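Our student project this semester: teach a robot arm to take a pipette from its stand, pick up a tip, and put everything back. I will write some notes in this thread, maybe useful for other beginners.

We are a small group in the robotics club at Vomton. Most of us study biology, two study mechanical engineering. Before March I had never touched a robot, only pipettes.

The task sounds easy. A person does it without thinking. But when you write down each movement, you find that your own hand does many small corrections which you never noticed.

First decision was where to hold the pipette. We tried to grip it low, on the narrow part. Bad idea. The pipette turned between the fingers like a key on a ring, and the tip end pointed to the wrong place.
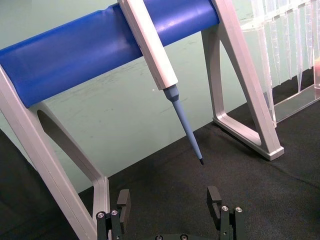
Then we changed to holding the handle, and the turning became much smaller. But now the arm must come in from higher, and the path to the stand is more difficult to plan. Every solution brings its own homework.

Second lesson: the stand is light. If the arm lifts a little too early, before the pipette is free of the bar, the whole stand wants to come with it. We lost one full afternoon on this -- the code was fine, only the lift was in the wrong direction.

We collect our examples by hand. One student drives the arm with the controller, the others watch and write notes. So far we have 624 recordings. After cleaning, roughly 400 are good enough for training.

What is "good enough"? We argued a long time. Finally we wrote a one-page rule. If the pipette touches the wall, the recording is out. If the driver stops to think for more than 10 seconds, also out.

I was against the second rule at first, since a slow recording is still a correct recording. But the model learned to stop and wait, exactly like our tired drivers. So I changed my mind.

Last test before the break: 34 successful pickups from the stand, then we had to give the room back to another class. Putting the pipette back on the bar is still weak. It often arrives a little too far to one side.

Next we go to the student meeting in Prurby and show the pickup part only. The team from Luketitz will also be there, they work on opening tubes. I want to ask them how they choose their speed near the table.

If you did something similar with a light stand, please write me how you fixed it in place. We would like to avoid glue -- we must return the stand at the end of the semester.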